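The Orange Corner

On loud flowers, wire baskets and a table that has earned its marks

By Tuva Sundqvist

My grandmother kept her good wallpaper in the pantry. The front rooms of the house at Irnlow were cream and more cream, as was proper, but you opened the pantry door to fetch the flour and there it all was, poppies the size of dinner plates, climbing right up behind the jam. I asked her once why she didn't put it in the parlor where company could enjoy it. She said company was only there on Sundays and she was in the pantry every day of her life.

I have been thinking about that pantry all winter, mostly on account of a work corner at Hovland that I've fallen rather hard for. It is a small place, really only a square table with a wall behind it and a wall on either side, and all three of those walls are a blazing orange-red covered in great white-lined lilies. Leaves too, and long curling stems that wander off wherever they please. I had gone up there meaning to write about workbenches in general (I have over 70 pages of notes on workbenches in general, heaven help my editor) and I came home wanting to write about this one.

What I like best is that the back wall behaves itself and the side walls don't. At the back, the flowers are arranged nearly like a mirror, with two big blooms up top and the smaller ones beneath, all very composed. Then you turn your head and the lilies on either side have spread themselves out like guests who have taken their shoes off. If you are ever hanging a large print in a small space, it's a trick worth borrowing. Give the eye one orderly wall to rest on and let the others ramble.
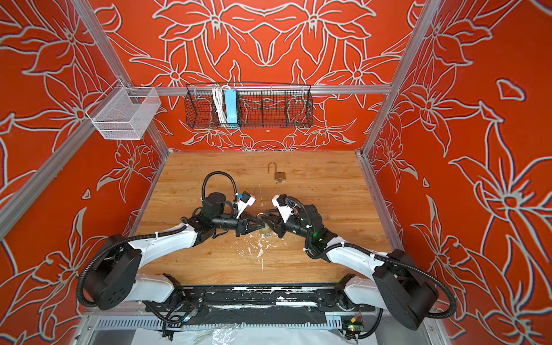 Baskets, and what to leave out of them

The bars that hold the whole thing up are plain silver aluminum, and they are put to work as a place to hang things. A white wire basket, boxy and open at the top, hangs over on the left. On the back bar there's a long black one, shallow, with dividers. Wire is such a good choice against a pattern! A solid bin would have blotted out half a lily, while mesh lets the flowers carry on behind it.

And look how little is in the black one. A white cord, coiled up, and next to it a pale blue power strip standing on end, both tucked toward the left, and then a lovely long stretch of nothing. I'm hopeless at this myself. When I bought my own divided basket (a Cenico, secondhand, 2 dollars at the church sale in Ladiseck) I had every section stuffed by suppertime, and I couldn't have told you a week later what was in any of them. I've since emptied it down to the twine and the good scissors, and I find I reach for it far more often.

Cords deserve a home at eye level, by the way. Mine lived for years in a drawer, where they bred. A coil standing up beside the strip it might be wanted with is about as pleasant as a cord ever gets.

The table itself

The tabletop is a warm honey color, with knots and streaks in the grain, and it has been used. There are splotches and drips of white on it, with some scratches and a thin pale streak near the middle, and I hope with all my heart that they stay. People write to me every February asking how to get paint off a work table, and I always answer, as kindly as I can, that I wouldn't. Wipe it down, sand any place that catches your sleeve, and let the rest be. My father's bench had a ring on it from a can of green shutter paint, and it's the one thing about that bench I could draw for you today.

Against all that orange, the honey wood does the calming. A white table would have glared and a dark one would have made the whole corner feel like the inside of a stove.
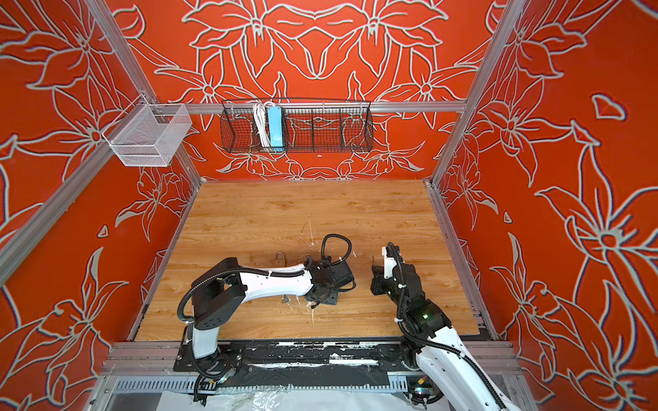
A small brass padlock on the honey-brown tabletop at Hovland, with the lilies behind.

I'm partial to the padlock. Brass is a fine companion to orange, warmer than steel and a touch old-fashioned, and one little piece of it on bare wood looks as well as a bowl of fruit would. Small hardware generally does. I keep a hinge on my windowsill for no better purpose.

If you'd like to try a corner of your own, start with the walls and be braver than you think you ought to be. A print this size needs very little of it, and the remnant table is your friend. I papered the nook behind my sewing machine last month with an end of roll, red with cream ferns, and my sister stood in the doorway for a good while before she asked if there was any left over.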